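The Gray Chair

I moved to Dostville in July with two suitcases and a job that turned out to be smaller than the one they'd described on the phone. "Furnishings and floor," the letter said. What it meant was that I walked around the Natcombe showroom all day putting cushions back where they belonged.

I didn't mind! I'd spent the four years before that in an office with no windows, and a showroom is a cheerful sort of place, even an untidy one. Ours was very untidy. The old owners had sold everything from patio sets to pancake makers, and the new owners hadn't decided which of those they were going to stop selling, so it was all still there, and half of it was plugged in.

The chair was the first thing I was asked to sell. Gray seat, gray curved back, black metal arms. It had been on the floor so long that it had its own line in the stock book, written in three different inks. It started out at 400, then somebody crossed that out and wrote 300, and then somebody else (a gloomier person, going by the handwriting) crossed that out too and put 200 with a question mark. I have never seen a question mark on a price before or since.

"Get it gone by the end of August," my boss said, and went off to argue with the delivery people.

So I gave it a cushion. There was a round white one that had been sitting in the back in a plastic bag, and I thought, well, you two might as well keep each other company. I put it against the backrest and it slid down. I stood it up again and it slid down again. By lunch it had worked its way right to the front of the seat, and I let it stay there because I was hungry.

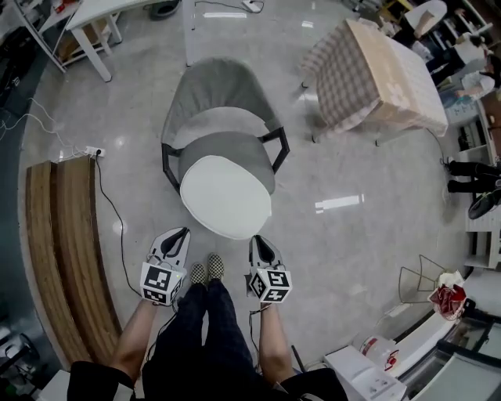 The woman from Bragança

She came in on a wet afternoon and she didn't look at a single sofa. She went straight across the tiles to the gray chair and stood in front of it with her purse in both hands, the way you'd stand in front of somebody's door.

"It had a brother," she said.

I said I was sorry, and then I felt silly, and then I asked her what she meant.

She told me her husband had bought one just like it the year they left Bragança. It was the first new thing they'd ever owned, and they had carried it up to an apartment with 104 stairs, stopping on every landing so he could sit down in it. He'd wave at the neighbors as they squeezed past. By the top floor he knew most of the building. They had that chair for years and years, and then they moved again and the Erkard truck arrived with everything in it but the chair. Erkard sent a very polite letter. She still had the letter, and she said it was not very comfortable to sit on.

I laughed, and she let me, and then she picked up the cushion and held it out to me as though I'd left it on her furniture.

"This is wrong," she said.

"It keeps sliding."

"Of course it slides. It doesn't want to be there." And she sat down.

I've watched plenty of people sit in chairs now. Mostly they bounce a little, or they look for the price tag, or they pat the arms and say something to whoever they came with. She just sat. The rain was coming down hard on the roof and one of the display lamps was buzzing and I stood there hugging a cushion - I couldn't think of anything to say that was worth interrupting her for.

After a while she asked how much. I thought of the stock book, all those inks. I told her 200, and I left off the question mark.

She paid in cash and wouldn't hear of delivery. Her grandson was outside with a van, she said, and he was strong and had nothing to do. He carried it out over his head with the legs in the air, and she walked behind him in the rain giving directions.

That evening I wrote "sold" in the book, in green, which made four inks. The cushion I took home. It's on my kitchen chair, and it slides off that one too.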